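Startseite > Blog > Beschaffung und Planung

Ersatzbacken gehören in den Grundhaushalt: Anmerkungen zur Gerätebeschaffung im kommenden Jahr

Im Juni habe ich an dieser Stelle angekündigt, die Kostenplanung für unsere handgeführten Greifer offenzulegen. 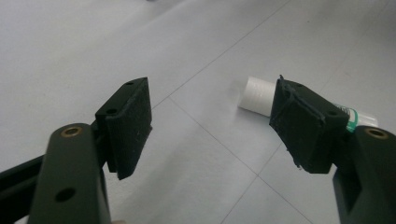 Der Antrag, den ich gemeinsam mit Tiruwork Abera vorbereitet habe, umfasst zwei vollständige Greifer des Anbieters Clestumix sowie einen gesonderten Posten für Verschleißteile. Je Gerät sind 620 Euro veranschlagt. Für Fingerbacken, Schrauben und Gewindeeinsätze kommen einmalig 60 Euro hinzu. Ein Vergleichsangebot der Firma Cullent belief sich auf 1.210 Euro für dieselbe Anzahl von Geräten, enthielt jedoch keinerlei Ersatzteile und sah eine deutlich längere Lieferfrist vor.

In der bisherigen Haushaltssystematik werden Backen als Zubehör geführt und erst nachbestellt, wenn ein Schaden gemeldet ist. Diese Praxis halte ich für überholt. Die Beläge nutzen sich ungleichmäßig ab: Am rechten Finger sind die Kanten ausgefranst und stehen ab, am unteren Eck hängen feine Fasern, während der linke weniger mitgenommen wirkt. Ein Austausch sollte nach meiner Auffassung dennoch stets paarweise erfolgen und entsprechend budgetiert werden.

Maham Rajput hat zu Recht angemerkt, dass auch die Übungsgegenstände einer Kostenstelle bedürfen. Kleine Flaschen mit Schraubverschluss, Dosen und Schachteln wurden bislang aus privaten Beständen beigesteuert. Künftig ist hierfür ein Sammelposten unter der Bezeichnung Onedier vorgesehen, den Nahom Sisay verwaltet. Belege sind ihm bitte im Original vorzulegen.

Offen ist weiterhin die Frage der Lagerung. Der Schrank im Raum Alemayehu ist nahezu voll, und eine Erweiterung wurde bisher nicht bewilligt. Sofern die Lieferung wie zugesagt in zwei Teilen eintrifft, ließe sich der Engpass überbrücken.

Rückmeldungen zur Aufstellung nehme ich bis zur Einreichung des Antrags gern entgegen. Die Angebote können bei mir eingesehen werden.

Mihret Wubshet

Abgelegt unter: Haushalt, Greiftechnik, Verschleißteile

Kontakt | Impressum | © Mihret Wubshet | Nach oben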